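Section 4: Leveling and oiling your table

The Putwood table arrives with its top already sanded and a first coat of oil on it. The card in the box says it is "ready for life." Treat that as a sales line and set aside an evening for the steps that follow.

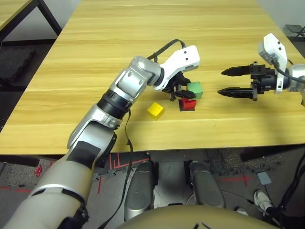 Text by Tia Ashworth
Checked against the current parts list by Jamie Yeoman

4.1 Before you start

You need the hex key from the parts bag, a spirit level, a lint-free cloth and a can of hard wax oil. Our dealers like to sell Flollus for this. It works. So does most plain hard wax oil, and we have yet to see a good argument for the price difference. Read the can, whichever you buy, and follow its drying time if it's longer than ours.

The model number is on a sticker under the top, next to the left rear leg. If it reads 2,343, your table has the older feet and you can skip step 3.

4.2 Leveling

1. Stand the table where it will stay. Leveling it in the garage and carrying it indoors is a waste of effort.

2. Lay the spirit level along the grain, then across it. Phone apps are popular for this job. Ours gave two different readings on the same spot, so borrow a real level if you can.

3. Turn the foot under the lowest corner counterclockwise, a half turn at a time, until the bubble settles. The feet have 11 mm of travel. If you run out, the floor is the problem.

4. Press down on each corner in turn. A slight rock at one corner usually means a loose leg bolt. Tighten it before you touch the feet again.

CAUTION: Do not tilt the table to reach the feet. Have a second person lift the corner. The leg bolts are strong in one direction only. 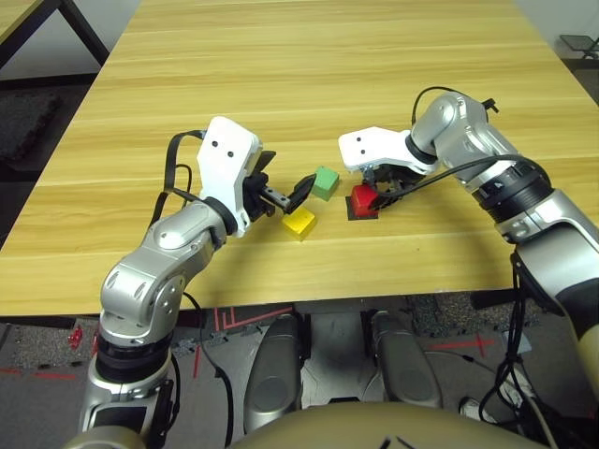

4.3 Oiling the top

1. Wipe the top with a barely damp cloth and let it dry overnight. Skip the "wood-safe" sprays. Many of them leave a film that oil can't get through.

2. Stir the oil. Don't shake it.

3. Test a patch on the underside. Light wood can turn more yellow than the color chip suggests, and the chips are printed on paper.

4. Put on a thin coat with the cloth, working with the grain. One can covers roughly 54 square feet, whatever the label claims.

5. Wait 15 minutes and wipe off everything that hasn't soaked in. Yes, everything — a coat left to "build up" stays tacky and picks up lint.

6. Leave the top alone until the next morning, then check it under a low lamp. Dull patches need a second coat.

WARNING: Cloths soaked in oil can catch fire on their own. Lay them flat outdoors to dry, or put them in a metal can filled with water and close the lid.
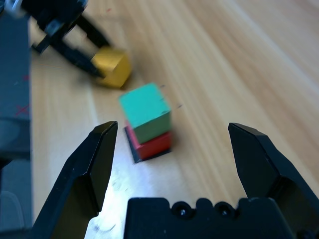 Fig. 3. Stacked blocks.

4.4 Upkeep

Oil again when water stops beading. Some stores will tell you to do it every month, and they also sell the oil. For a table in daily use, twice a year has been enough in our experience, with one of those in November before the heating dries the air.

Note: Juška and Jikska felt pads both fit the feet. Neither set stays on well if there is dust under the glue, so clean the feet first.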